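Ticket 111 – Clirix scheduling, Drelbridge office
Opened Tuesday, July 24, 2018
Reported by: Gregor Cowie
Assigned to: Fergus McIver
Status: Waiting on vendor

Problem as reported
Shared calendar entries show up two hours late for anyone who opens them in the web view. The desktop program has them right. Gregor says it began after the last Clirix update. Maybe. People always say that, and the update notes mention nothing but fonts and a login button.

09:40 – FM
Asked for a screenshot and the browser version. Gregor has tried 2 browsers and gets the same wrong time in both. Cleared the cache because the Clirix help page says to. No change. I have yet to see a cleared cache fix a time zone.

10:15 – FM
Checked the server clock and the zone setting. Both correct. Checked Gregor's profile: zone is correct there too, but the field shows "inherited" and I can't find what it inherits from. The Nisbet office has the same build and claims no trouble. I'd like to know whether anyone over there uses the web view at all.
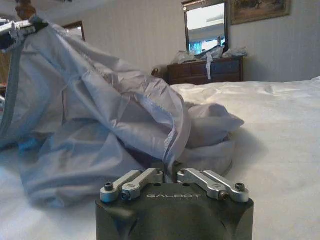 11:05 – FM
Made four test entries from my own account. The ones made in the desktop program shift in the web view. The ones made in the web view stay put in both places. So the fault is in how desktop entries get passed along, or that's my guess on a very small test.

11:50 – Clirix support, by phone
Told it was "a known display matter" and that reinstalling the desktop program clears it up. Asked for the known issue number. They didn't have one. Asked how a reinstall would change entries already saved. Was put on hold, then told to allow up to 4 hours for a reply by email.

14:20 – FM
Reinstalled on Gregor's machine anyway so they can't send us back to it. Old entries still wrong, new entries still wrong.

15:10 – GC
Could it be the Funano sync add-on? It was switched on the same week.

15:30 – FM
Could be. Turned it off for Gregor only. One new entry came through right. I'm not calling that a fix – one entry proves very little, and the old ones haven't moved.

Next
Leave Funano off for Gregor and compare entries tomorrow. Everyone else should go by the desktop times for now. Clirix has offered a patch in August, with no day given. Ticket stays open.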